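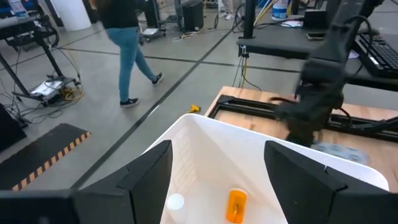 **If a frequency cap is set to 2 on the line item and 2 on the campaign, which one does the ad server enforce?**

Both are enforced, and the ad is withheld as soon as either counter is full. With one line item the two settings behave the same. With three line items, the campaign cap lets a user see 2 ads total, whichever lines they come from.

---

**dsp_marlow** wrote:

Starting a new thread because the old one on caps got locked. The question and answer at the top are from the pinned post, and I agree with them as far as they go. My problem is the reporting side.

Setup: one campaign in Salov, three line items (display, native, short video), campaign cap 2 per user per day, no line item caps. The frequency report for August shows 3,024 users with more than 2 impressions in a single day. The publisher side runs on Dzene and reports even more. Support told me this was "expected variance" and closed the ticket.

Is anyone else seeing this on Salov, and what did you do about it?

---

**trafficker_joan** wrote:

What time zone is the cap counter in? Salov resets the counter at midnight UTC by default, and the report uses the advertiser time zone. A user who sees 2 ads before the reset and 2 after it shows up as 4 in a single local day. The cap was respected in both windows.

Check Account > Delivery > Counter reset. If it says "Default", it is UTC.

---

**dsp_marlow** wrote:

It says Default. The account is on Central. So the reset falls in the early evening, right in our heaviest delivery hours. That explains a lot of it.

It doesn't explain users with 5 or more in a day. I have 21 of those.

---

**gavin_g** wrote:

Race condition. The counter isn't written when the bid is placed, it's written when the impression pixel fires. If a page has several slots and they all go to auction at once, the bidder reads the same counter value for each one. With the count at 1 and four slots on the page, you can win all four before the first pixel comes back. Final count 5.

Every bidder I have worked with does this to some degree. Block multiple wins per page view if the setting is exposed. On Salov it's called "one per request group" and it's off by default.

Gavin Galbraith, ad ops, Bretbridge

---

**nullbid** wrote:

Disagree that this is the main cause. One per request group only helps if the publisher sends a shared group ID. Plenty of them don't. Before blaming the auction I would look at how Salov defines a user. If the report is built on household IDs and the cap is on device IDs, then 5 impressions is a phone and two laptops.

---

**gavin_g** wrote:

That's possible on connected TV. He listed display, native and short video. The household graph is opt-in on Salov and it costs extra. I'd be surprised if it was on.

---

**nullbid** wrote:

It was on in two accounts I inherited, and neither client had asked for it.

---

**dsp_marlow** wrote:

Household graph is off, I checked. Report and cap both use device ID.
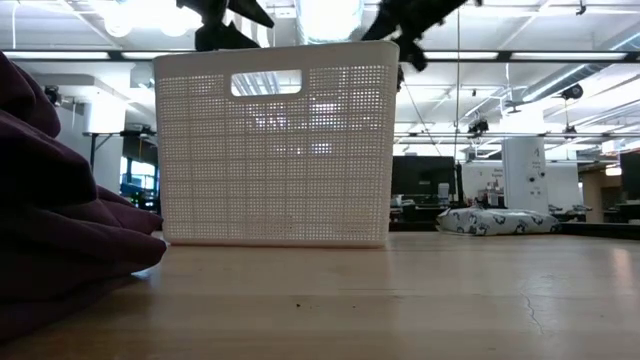

I pulled the log file for the 21 users. The timestamps sit close together, with all the extra impressions inside a 700 millisecond window for most of them. The rest are spread over several hours and I can't account for those yet. All of the tight clusters come from one publisher with a recipe layout, many slots per page.

---

**gavin_g** wrote:

700 ms is consistent with a slow pixel. Ask the publisher if they send a group ID. If they don't, cap that domain separately or drop it.

---

**trafficker_joan** wrote:

For the ones spread over hours, look for a cookie sync that happened mid-day. Two IDs get merged and their impressions are added together afterward. The cap can't act on a merge it hasn't seen yet.

Also, a campaign cap of 2 is tight for three formats. We moved ours from the daily window to a weekly one using the Skilwood template and the overage share went down.

---

**nullbid** wrote:

A longer window hides the race, it doesn't fix it. The same number of extra impressions gets served.

---

**trafficker_joan** wrote:

Agreed, but the client is paying for reach and the weekly number is the one they look at.

---

**dsp_marlow** wrote:

Reset moved to Central, request group setting turned on, publisher emailed about the group ID. I'm leaving the cap at 2 daily for now so I only change the delivery settings. Will post the next frequency report when it's out.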